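Olga Mota
@olgamota_reads

OK I finished the Preltetcombe books last night, all 9 of them, and I need to talk about them or I'll burst. Thread!

1/ If you've never heard of them: Benvinda Veloso, small-town mysteries, a retired ferry pilot named Kaneck who keeps getting asked to find things. Lost rings, lost dogs, one lost uncle. 2,964 pages in all and I would happily take another 100.

2/ Book one is slow, I'll give you that. The first chapters are mostly tide tables and soup. Stick with it until the storm at the harbor office, because after that I didn't put it down (I burned a pan of rice, no regrets).

3/ The best one is book four. It's 322 pages and the whole thing happens over a single weekend in a boarding house with a broken phone line. I guessed the culprit twice and was wrong both times!!

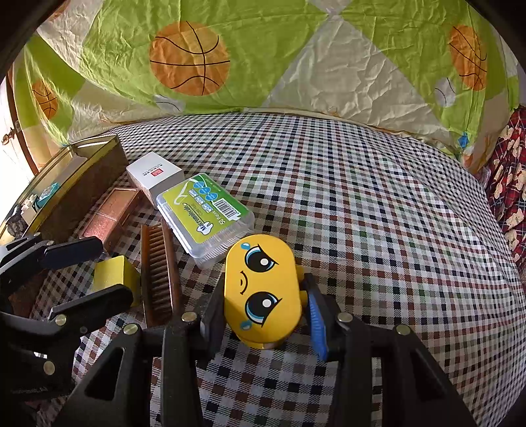 Teary little capsule face. Me, end of book seven.

4/ Speaking of book seven. No spoilers, but the letter from Sequeira? The one she reads on the ferry steps? I had to go make tea and stand in the kitchen for a while.

5/ I also love how people age in these. The kid who steals the oars in book two is running the bakery by book eight and still can't look Kaneck in the eye.

6/ Reading order: just go in the order they came out. My friend Olga Prata started with book five and spent half of it texting me "who is Monano and why is everyone mad at him"

7/ My library had all of them except book six, which came through interlibrary loan in a week. Ask at the desk, they were so nice about it.

8/ Rereading book four starting tonight. If anyone wants to read along, reply and I'll tag you when I post about the first three chapters!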